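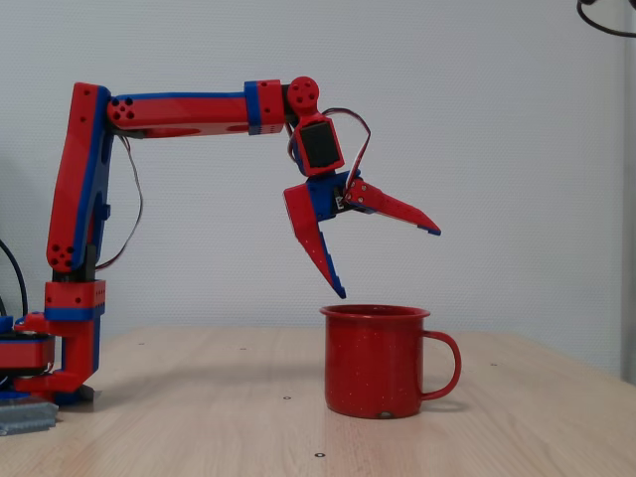

Red Enamel Mug

Home Kitchen Mugs and Cups Plates Camping Sale Contact

Posted 11 May 2018 by Pendo Simiyu

Item no. 1826
Sold singly or by the box of 6

The red mug is back in stock at Nemurent. It is a steel mug coated in enamel, made for us by Dredau, and it is the same mug we carried last year. The price has not changed. We ran out in February and the new shipment took longer than planned, so thank you to everyone who left an email address and waited.

Enamel is a layer of glass fused onto metal in a kiln. It does not hold the taste of coffee or soup, and it does not stain the way plastic does. The mug is lighter than a stoneware mug of the same size and will not break if it is dropped, but the enamel can chip. A chip on the outside is a matter of looks. The bare steel may darken or rust a little at that spot. If the inside chips, stop drinking from the mug and use it for pencils or seed packets.

Using the mug

The mug can go on a gas burner or a camp stove over a low flame. Keep some liquid in it the whole time. The handle gets hot along with everything else, so use a cloth or a glove. It can also go in the oven for small puddings and baked eggs. Do not put it in the microwave.

Coffee cools faster in enamel than in thick pottery. Customers who drink slowly may prefer the Weerakoon double-wall cup, listed under Mugs and Cups. The double-wall cup cannot be used on a stove.

Washing

Wash by hand with dish soap and a soft sponge. The dishwasher is safe but will dull the shine over time. For tea marks, fill the mug with warm water and a spoonful of baking soda and leave it overnight. No steel wool and no scouring powder. Let a hot mug cool before you run cold water into it. Sudden changes in temperature can crack the enamel. Dry the rim with a towel.

Small marks and dark spots

Each mug hangs from a hook or rests on pins while it is fired, and this can leave a small mark at the rim or under the base. The color can vary a little between batches. We don't take returns for either of these. Mugs that arrive chipped or bent are replaced free if you write to us within 20 days with your order number.

Shipping

Single mugs ship in a padded carton. Boxes of 6 have cardboard dividers. Orders over $50 ship free within the lower 48 states. For Alaska and Hawaii the cost is shown at checkout.

Shops, cafes and camps

We keep nearly a full pallet aside for trade orders. Trade buyers can have a name or logo fired onto the side in black or white. The decals are done by Zeltuso and add three weeks to the order. We need the artwork as a line drawing, one color only. Write to Mahfuz Akanda on the trade desk for a price, and tell him how many mugs you want and the date you need them.

Also in this range: dinner plate, soup bowl, small saucepan with lid.

Sign up for our newsletter to hear when items are back in stock. You can unsubscribe at any time.

This site uses cookies to remember what is in your cart. Accept Settings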